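Re: [gripper-list] hand-held pair vs. the arm for collecting demos
From: Cremilda Pacheco

Oduor Lema wrote:
> We still teleoperate the Pultano arm for every demo. Has anyone
> compared it with the hand-held grippers? Mostly I want to know
> about tracking and whether the cable gets in the way.

We ran both in April at Barnholm, same task, folding a sheet of paper on a desk. The arm gave us cleaner joint data, but we got through some 40 demos in a morning with the hand-helds and far fewer with the arm. New people needed two short practice runs before their grasps were usable.

Tracking is by the square marker on the side of each gripper. It holds up well until you turn your wrist inward – then the head view loses the marker and we drop that stretch. The Oltenix controller logs the gap, so you can filter on it later.

The cable is a nuisance if you walk. Standing in one spot it was fine.

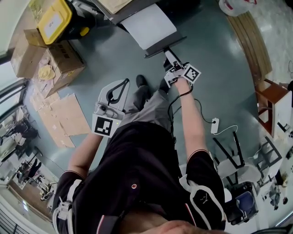
Do the hand-held demos transfer to the arm without retraining? Only for slow, straight pulls; for anything with a twist we had to add arm demos to the set.

I can send the marker settings and the filter script if you want them. They are written for the Mfaume logger, so the paths will need changing.

Cremilda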